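Peneck Home and Garden Board > Plumbing and Water
Thread: Water bill jumped, can't find a leak

Jana Brandes
Posted 23rd December
Our bill from Peneck Water came and it is way higher than normal. The last reading was 1,241 and this one is 1,317. Our meter reads in hundreds of gallons, so that works out to 7,600 gallons for one month with two people in the house. We usually use less than a third of that. We don't have a pool, and the outside faucets have been shut off since September.

I've been under every sink with a flashlight. The basement is dry. The water heater is dry. The washer hoses are fine. I called the office and they said the reading was taken off the meter and wasn't an estimate, and that if I want the meter tested I pay for it unless it turns out bad.

Has anyone here had the meter tested? Is it worth it?

Valter Calado
Check your toilets before you pay anybody. Put some food coloring in the tank, don't flush, and come back in half an hour. If there's color in the bowl, the flapper is leaking. A bad one can run 200 gallons a day and you won't hear it from the next room.

Kazue Hoshino
Agree with Valter. I would look at the meter first though. Turn off everything in the house, don't let anyone run water, and look at the small dial on the meter face. Mine is a little red triangle. If it moves at all you have water going somewhere. Then shut the main valve inside the house and look again. If it stops, the leak is in the house. If it keeps going, it's in the line between the meter and the house, and you have a bigger problem.

Jana Brandes
Thanks. The meter is in a pit by the sidewalk and the lid is frozen down. I'll try some warm water on it tomorrow. We have two toilets and I don't hear either one running, but I'll do the food coloring.

Annunziata Fabbri
I'm going to disagree a little here. Everybody always says toilet, and I paid for nine months of a leak in the service line while people told me it was the toilet. I changed both flappers. I changed both fill valves. It was a split in the pipe under the front walk and the water was going straight down into gravel, so the ground never got wet on top.

I would also not rule out the meter. They do misread them. My neighbor got a bill with two digits switched.

Valter Calado
If they misread it, the next bill will come out low and it evens up. A misread is easy to check, you just go read it yourself. I'm not saying it can't be the line. I'm saying food coloring costs two dollars and digging up a walk doesn't.

Annunziata Fabbri
It evens up if your rates are flat. Ours are tiered. If they read you high one month you pay the top rate on the extra, and you don't get that back when the next month comes in low. Look at the back of your bill.

Kazue Hoshino
She's right about the tiers. Peneck changed that a while ago. You can ask for an adjustment, but you have to ask in writing.

Jana Brandes
Update. I got the lid off. The dial was turning slowly with everything off. I shut the main in the basement and it stopped, so it's inside the house.

Then I did the food coloring. Downstairs toilet was clear. The upstairs one had blue in the bowl in maybe ten minutes. It's a Deso, it came with the house, and the flapper has a rim on it that I don't see on the ones at the store. Does a universal one fit those?

Valter Calado
Sometimes. The older Deso tanks have a wider drain opening and the regular flapper sits on it crooked. Take the old one with you. Cirillo Hardware keeps a box of odd ones behind the counter and they will match it up if you ask. Wipe down the seat while you have it apart. There's usually a crust on it and a new flapper won't seal over that.

Annunziata Fabbri
Glad it isn't the line. While the tank is empty I would do the fill valve too. The Ivitz ones are cheap and take fifteen minutes.

Kazue Hoshino
I wouldn't touch the fill valve if it works. It's an old shutoff on an old supply line – once you start turning things up there you may be buying all of it. Do the flapper, check the meter, stop there.

Annunziata Fabbri
If the shutoff is that old she needs to know now and not on a night when it's overflowing.

Kazue Hoshino
That's fair. I would still do one thing at a time so you know which part fixed it.

Jana Brandes
I did the flapper only. Cirillo had one that matched. I scrubbed the seat with one of those green pads, and the chain had to come up two links or it held the flapper open. Ran the food coloring again and left it overnight. Bowl was clear this morning and the dial on the meter isn't moving.

The shutoff did drip a little when I closed it, then quit. I put a cup under it for now.

Next I want to write to the water office about the adjustment. Do they want the receipt for the part or just a letter? The bill is due soon and I don't know if I should pay the whole thing first.

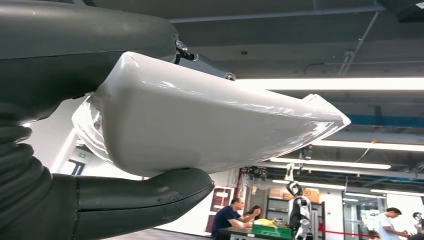
Anneliese Gerlach
Pay it first. They will put a late fee on it while they think it over. I sent a one-page letter with the receipt, the date I fixed it, and a meter reading from a week later that showed normal use. They took off half of the extra and it showed up as a credit two bills later. Keep a copy of everything, they lost my first one. And snug up the packing nut on that shutoff, a quarter turn is usually enough to stop a drip.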